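Home | Notebook | Protocols | Stock list | Contact
2 min read

Friday, September. Natural dyes, Plitville wool

Gerd Baumgart brought the new wool from Sfakianakis, lot 3813. It is more greasy than the last one, so I scoured it two times before the mordant.

Bath: 200 g wool, alum, slow heating to 60 degrees. I did not stir too much, because last month the wool became felt in one corner of the pot.

Madder gave a good brick color. Weld is still too pale for my taste, maybe our water is too soft. Gerd says to add chalk. I will try it with the small skein first.

Samples of liquids are in the blue rack, with caps on. Please do not mix the green caps with the cream one. 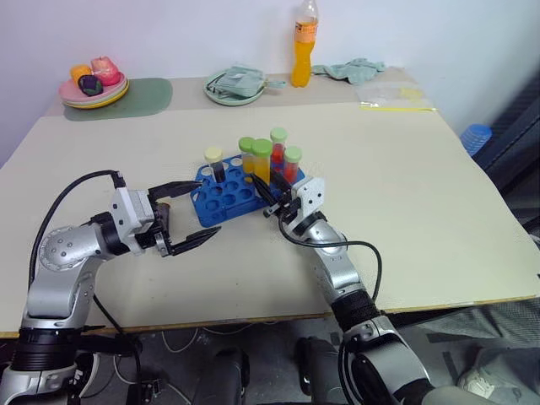 To do next week

- Chalk test with weld
- Ask Conia for the price of 600 g madder
- Light test, skein 1268, south window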